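Emergency Rule and the Flerasgate Region: How Soldiers on the Streets Affected Daily Life
Student project report, Hywel Yorath
Submitted December 2025

1. Background

Flerasgate voted twice on leaving the Bulton federation. Neither vote was accepted by the central government, and after the second one the army was sent in under an emergency order. My project looks at what the order allowed soldiers to do and what residents reported while it was in force. It does not take a position on independence.

The order gave the army three powers: to set up checkpoints, to close markets, and to hold a person for 70 hours without charge. The older law set the limit at two days, and only the police could use it.
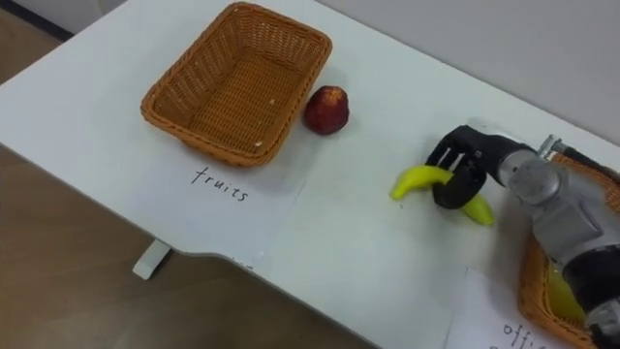

2. Sources and method

I used the text of the order, the weekly bulletins from the regional office in Kulomley, and a set of 77 written statements collected by a legal aid group in Vachon. I read every statement and sorted each one by its main complaint. Where a statement had more than one complaint I used the one the writer gave the most space to, so some smaller complaints are missing from my results.

My project partner, Cristóvão Rebelo, sorted the same statements separately. We disagreed mostly on whether a long wait at a checkpoint should go under "delay" or "harassment." We settled on harassment only where the writer mentioned threats, insults or a demand for money.

3. Findings

Checkpoints were the most common subject by far. People wrote about missed shifts, spoiled produce and children arriving late to school. Several traders on the Kulomley road said they paid to get through -- one kept a notebook of the payments, which is attached to her statement.

Detention came up less often, but those statements were longer and more detailed. Most described families going from one barracks to another asking for a name. The bulletins do not list detentions at all, so I could not compare the two sources on this point.

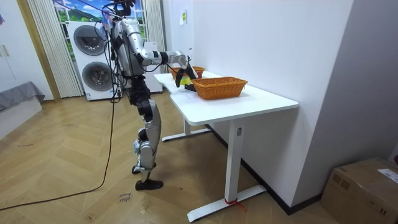 Figure 2. Humanoid robot at a white desk, holding a small yellow object near a wicker basket.

4. Limits

The statements came from people who chose to go to a legal aid office. Residents who had no trouble, or who were afraid to complain, are not in them. The bulletins have the opposite problem, as they were written by the office that was carrying out the order.

I also had no access to soldiers' accounts. I wrote to the army press desk in September and did not get a reply.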